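21 September 2021

Left gripper on the laundry robot was dropping things again this morning, so I gave up on the pick runs and spent the day on the arms. Writing it down while I still remember which screw did what.

First the symptom. It closes fine on nothing, it closes fine on a folded washcloth, and then anything big and slippery slides out on the lift. I blamed the pads (I always blame the pads), but they looked okay to me and the spares from Drullevov are the same rubber anyway. Dragica Georgiev came by and told me to read the cycle counter before touching anything, which was good advice – 466 closes since the June service, nowhere near the 3,000 where we normally swap them. So I left the pads alone.

What I did find was slack in the left wrist. Hold the forearm with one hand, wiggle the gripper with the other, and you can feel it tick. The clamp screws had backed out, all 3 of them, and the thread locker was just crumbs. I cleaned them up, put fresh blue on, tightened them in turns and let them sit over lunch. Tick is gone. I checked the right wrist too while I was at it and that one is solid, didn't touch it.

Then recalibration. You have to zero the left arm after the clamp comes loose, or it thinks the fingers are somewhere they aren't. The Medina script hung twice at the shoulder step. Third try I unplugged the tablet first and it went straight through, no idea why! If it hangs on you, try that before you reboot the whole thing, the reboot takes forever.

Grip force: the left was set to 100 on the controller scale and I left it there. Somebody had scribbled a higher number on the tape by the charger and I crossed it out. Please don't crank the force up to cover for a loose wrist, it just chews the clothes and warms up the motor.

After that I went back to garments, one in each hand, over the basket on the stool. I want a proper long run before I call it fixed, so the job stays open on the board.

Still to do:
Mark the clamp screws with paint pen so we can see if they creep
Ask Plevevcombe if they have the longer screws in stock
Copy the new zero values into the Givdale folder (old ones are still in there, don't load them)
Wrist check on both arms every morning until the end of the month, takes a minute

Oh, and the small torque driver lives in the top drawer now. I was hunting for it for around half an hour.

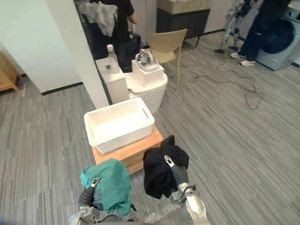 Both arms loaded, teal in the left gripper, black in the right, basket still empty.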